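Red Wash, White Table: Folding Week at Bondton

By Chantal Dufour
August

The red things at Bondton get washed together, after everything else is done. They bled badly the first year and turned a load of tea towels pink, and the rule has stayed even though the dye settled long ago. This gallery page covers the end of that wash, from the drying lines to the shelf. The notes are short and follow the order of the work.

Sorting

Red goes in one pile and anything with white trim goes in another. Norbert Medve goes through the pockets before the pile leaves the floor. Bus tickets are the usual find. Last month it was a full pack of tissues, which had already been through the machine by then, and the lint took until Monday to get off.

The wash

Cold water, short cycle, low spin. We tried a warmer setting in the spring and the necks came out wavy. Shirts are turned inside out if they have any printing on them. Plain ones go in however they come.

We use the unscented powder from Risik. It comes in a cardboard tub that goes soft if you leave it on the floor, so it now lives on the second shelf with the pegs.

Drying

Shirts hang by the hem, two pegs each. Hanging them by the shoulders leaves points that never quite fold flat. The back line gets the morning sun and is the better of the two, but it sags in the middle and the longer pieces brush the grass. Aranka Csonka has been asking for a new post there since before I started.

If it rains, everything goes on the indoor racks with the window open. Indoor shirts dry stiffer. Give each one a hard shake before it goes on the table or the creases will stay in.

The table

Folding is done on a plain white top, wiped down first. White is a good color for this job. Loose threads and bits of grass show up right away, and a red sleeve that has doubled under itself is easy to see by its outline. The old table had a brown pattern and we missed things on it all the time.

Keep the middle clear for whatever is being folded. Finished pieces go to the far left, and the basket stays at the far right. Ferenc Fodor is left-handed and would like it the other way around. He has been told he can swap it when he is working alone.

Folding a large shirt

Lay it down and pull it wide. Smooth from the center toward the sides with flat hands. Most of the trouble starts at the corners, where the cloth bunches up and then makes a lump inside the finished fold. Pull the corners out first and leave the small creases for later.

Bring one long edge over in a band, line it up, and press along the fold. Tuck the sleeves in last. A sleeve left hanging toward the front of the table will drag the whole shirt crooked when you pick it up.
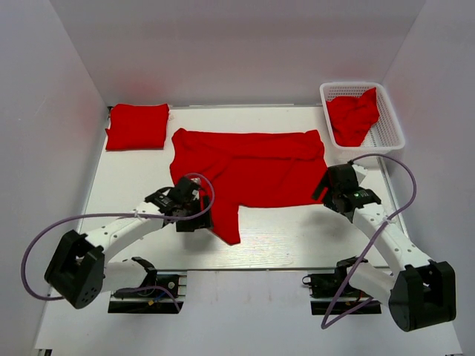 The finished size should be close to a square. Thick is fine. The shelf is deep enough for a fat bundle but not for a long one, and anything rectangular ends up sticking out and getting knocked to the floor by the next person going past with a rack.

Baskets

The white plastic ones with holes are the ones to use. They weigh very little and they let the air through, so a piece that is still a bit damp at the seams won't go musty if it waits until after lunch. Don't pack them full. One or two pieces dropped in loosely are easier to pull out than a pressed-down heap, and the creases are lighter too.

We had wicker before this. It snagged the cuffs, and Barnabás Kiss ended up mending 13 of them over one winter.

The shelf

Folded edge out, open edge to the wall. Large at the bottom, small at the top. There is a strip of masking tape with the sizes on it, and the strip gets replaced when it stops sticking. Put new bundles under the old ones so the same shirts don't go out every time.

Anything with a hole goes in the paper bag on the door handle, even if the hole is small. Write the size on a scrap of paper and pin it to the collar. The mending gets done when the bag is full.

The next page will have the blankets, which are washed one at a time and take two people to fold.

Related

Getting Pink Out of Tea Towels
Peg Bags: Three We Have Used
Blankets in August
Mending Cuffs by Hand
Where the Indoor Racks Go When It Rains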